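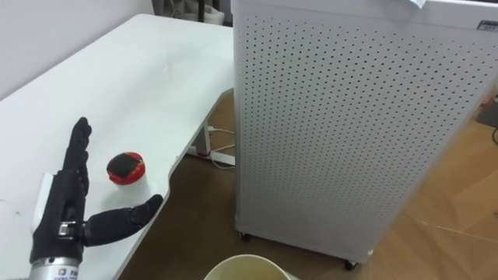

03/02/2025
By Elínborg Juhl

Keeping a desk clear is a matter of routine, and the routine described in this post is the one I have followed since July. I set it down at the request of two colleagues, Dindo Ignacio and Joscha Hamann, who are both moving to the upper floor at Nornstead this spring and will be issued the same type of desk that I use. Their questions concerned the choice of a white surface, the cleaning of it, and what should be permitted to remain on it at the end of the day.

The desk is white throughout, legs included, and has a curved cutout along the front edge. I had reservations about the cutout when the furniture was ordered. It removes a portion of the work surface precisely where a person would expect to rest a notebook, and a sheet of paper placed too close to it will slide into one's lap. After some months I have come to prefer it. The chair can be drawn in farther than at a straight desk, and the forearms are supported on both sides. Persons who write by hand a great deal should place the paper to the left or right of the curve and turn the chair slightly. Crisanto Mercado, who had a desk of this shape at his previous office in Rivera, advised me to do this on the first morning, and I disregarded the advice for several weeks.

A white surface shows everything. Pencil, coffee, the gray line left by the rubber foot of a monitor stand, and the ordinary marks of hands all become visible sooner than they would on wood. I regard this as acceptable, and on most days as useful. The surface is wiped with a damp cloth and a small amount of dish soap, then dried with a second cloth. Faint marks will nevertheless remain after a time. I have tried a melamine sponge on them and do not recommend it; the sponge leaves a dull patch that catches the light in the afternoon and is more noticeable than the mark it replaced.

With respect to what may stay on the desk, the rule is two categories. The first is whatever is in use. The second is one small container. Mine at present is a little round one with a red lid, black at the center, and a white body. Containers of this size are suited to paper clips, spare screws, or a few pushpins, and they have the merit of filling quickly, so that the contents must be sorted before they accumulate. My earlier arrangement was a divided tray from Flata, which held far more and was, for that reason, never sorted. When I emptied it I found keys to a cabinet that had been disposed of the previous year.

Cards and other flat items present a separate difficulty. Laid down, they are covered by the next item and forgotten. Stood upright toward the back of the desk, they remain in view and occupy almost no room. I have no settled opinion on card stands. Jericho Lagman uses a folded strip of heavy paper and reports that it serves adequately.

Cables are to be kept off the surface wherever this is possible. The Naltex clips supplied with the desks hold well on the underside, provided that the area has been cleaned and allowed to dry before they are applied. Two of mine came away in the first month, both placed in haste.

The wall behind my desk has been left plain. I had intended to put up a calendar and a shelf, and the brackets for the shelf are still in a drawer. A bare wall reflects a good deal of daylight onto the desk, and I have found that I use the lamp less than before — chiefly on winter mornings, and then only until ten or so.

Dindo has asked whether a desk mat would protect the surface. It would, although the mats offered in the supply catalog are rectangular and project over the cutout. One may be trimmed with a utility knife. Joscha intends to attempt this and has promised to lend me the paper template if the curve comes out correctly.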